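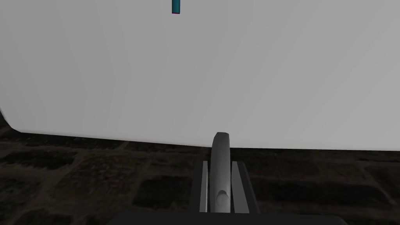 Step 4. Wrist view check, in sim, before any run counts

Open the wrist camera. Finger should show low and center, pointing up at the pale surface. Tip overlapping the edge is fine on screen, does NOT mean contact. Read the contact log for that.

Teal block only just in view at the top? Stop there, re-aim, then log the pose.

Speed cap 33 percent untill the check is signed. No exceptions, Grosstead rule.

Save the seed with the run. Run 527 had none and had to be redone.

Sign-off: Maite Mateos or Consuelo Casado, not teh person driving.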